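Tudar starts shopping for a second kitchen arm
23 January 2024

If you've been following along with the goings-on at Tudar, the shared kitchen down by the water in Skorgate, you'll know they've had one robot arm helping with cleanup since last May. Well, now they'd like another one! I sat in on the equipment meeting last night (two hours, decent cookies) and came home with a notebook full of prices, so let me try to get it all down while I can still read my handwriting.

The short version is that the money for a second arm is in this year's plan, but only as a lease, and only if the running costs come in under a ceiling that still has to be set. Two suppliers have been asked for quotes. One is Curneo, who leased Tudar the arm they have now. The other is Tănase, a smaller outfit that mostly does bakery equipment and has started offering arms with a service contract thrown in. I'd assumed the arm itself would be the big argument, and I was wrong. Most of the evening went on gripper fingers.

Fingers wear out, you see, and they get swapped far more often than the budget expected. The plan for last year had 11 sets in it. The kitchen went through 17. That's a lot of unplanned orders for a place that also needs to replace its oven seals, and the folks who keep the books would really like it not to happen again. Part of the trouble is the mix of jobs. One minute the arm has a small soft cloth pinched between its fingertips, the next it's expected to deal with glass and steel, and a finger that's nice and grippy on fabric isn't always what you want near a pot lid. Curneo is pitching two kinds of finger with a quick-change mount. Tănase says one softer kind will do for everything, and that they'll replace it free for the first year. I know which of those sounds better to me, but I've bought enough vacuum cleaners to be suspicious.

The wrist camera was the other sticking point. A clear lid is a tricky thing for it, with all that shine and half the ceiling looking back at you, and there was a long back-and-forth over whether to pay extra for a better camera or simply spend less on one more light fixture. Somebody suggested just buying lids that aren't glass, which got a laugh and then, a minute later, got written down. 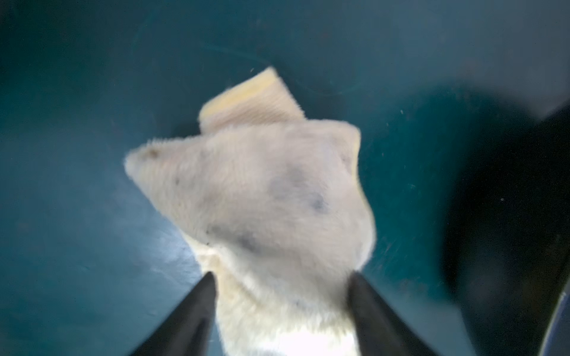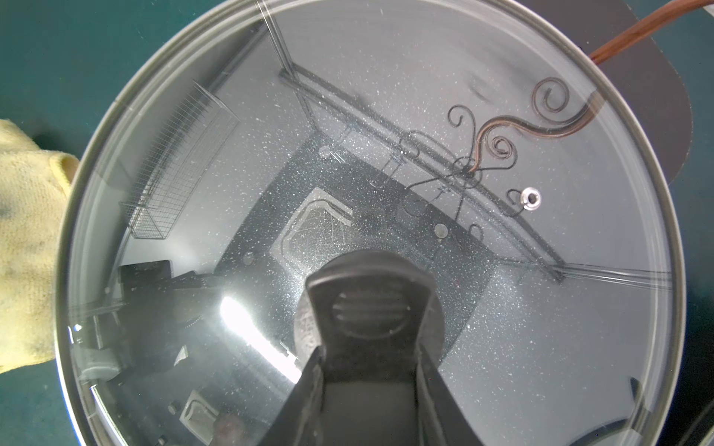
Cloth and lid, both seen from the wrist camera at Tudar.

What it would cost

Okay, numbers. The figure being tossed around for the second arm is 300 a week on a lease, fingers not included, with either supplier. A purchase was on the table too, but it would have eaten the whole equipment line and left nothing for the dishwasher, and the dishwasher is older than some of the cooks. So leasing it is.

On top of that you'd have the fingers, the camera question, and a bigger table, as the present one doesn't have room for two arms and a stack of pots. I liked that someone had gone to the trouble of measuring the doorway. (The last table came in through the window. Long story, wrong column.)

There's also the training time, and I was glad to hear it treated as a real cost for once. Tudar wants over 30 hours set aside for showing kitchen users how to load the station, how to stop the arm, and how to leave things so it can reach them. Those hours would be paid this time - last year they mostly came out of people's lunch breaks, and a few of the regulars had plenty to say on that subject.

I did ask about towels, and yes, there's a towel line in the budget now. Pale ones show every mark, and there's a small camp in favor of switching to darker cloth when the next order goes in. There's an equally small camp that says you want to see the marks, so you know when to wash the thing. I'm with the second lot.

What happens next

Both suppliers have been asked to send a written quote and bring a demo arm to Skorgate, where each one will get the same tub of cloths and the same pile of cookware to work through. I think that's smart. A demo with the supplier's own spotless dishes tells you very little, and Tudar's lids have dust and water spots like everybody else's.

Kitchen users can watch the demos and fill in a comment sheet, and the sheets are on the shelf by the sign-in book. If you book the kitchen on a regular basis, please do fill one in, even if all you want to say is that the current arm is too slow on the saucepans. I've already put that on mine.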